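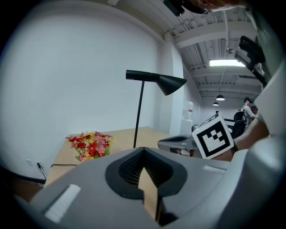
Etesbridge, December

Workshop tips: keeping your tracking and replay software in order

These are notes for people who record two-handed table jobs with hand-held grippers and want the software to give them something usable afterwards. Most come from our own bench. A few were sent in by readers.

Check the marker size in the config first

Measure the printed black square with a ruler, edge to edge, and leave out the white border. Type that number into the config yourself. Printers like to scale a page to fit, and a marker that comes out a little small puts every distance off by the same proportion. The tracker won't complain. It will report a clean pose in the wrong place.

Keep marker cards flat

A card that bows gives a jumpy angle even when its position looks fine. Stick it to something stiff before you mount it. Matte paper is better than glossy under ceiling panels, where a shiny card can lose a corner at certain tilts. A tilted card is fine as long as all four corners are in view.

Lock the exposure

Auto exposure is the commonest cause of dropped markers on our bench. A lamp or a bright ceiling light comes into view, the picture darkens, and the black squares run together. Set exposure and white balance by hand with the lamp where it will be during the job, then save the setting under the name of the room.

Thin stems and soft things

A desk lamp with a thin stem is hard on depth software. The stem drops out of the point cloud and the planner sees a shade floating over the table. Put in a plain upright cylinder by hand, a bit fatter than the stem, and let the planner avoid that. Artificial flowers have the opposite trouble: the petals and leaves turn into a cloud of speckle. Draw one box over the whole bunch and switch off the fine mesh inside it.

Read the drop log before you throw a take away

Thabiso Ndlovu of Vovside sent in his figures from one long take: 2,000 frames, with a marker pose in 1,953 of them. That sounds good, and it mostly was. But 11 of the missing frames came in a row, right at the handover between the two grippers. Sort the log by longest gap. The total tells you very little.

Short gaps can be filled by interpolation. We stop at 9 frames and mark anything longer as bad, so that the trainer skips it.

Clocks

If two grippers record separately, sync them at the start and again at the end. Tap the fingers together twice in view of both cameras – the knock is easy to find in either stream. Sylvain Rey does a third tap halfway through long sessions and says it has saved him several evenings of lining things up by eye.

File names

Put the task, the room and the take number in the name, in that order. Keep the config file in the same folder as the take. Dudar users should turn off the automatic rename under Export, which drops the take number. In Vasseur the setting is per project and has to be changed each time you start a new one.

Next month: cleaning up a calibration board that has got grease on it.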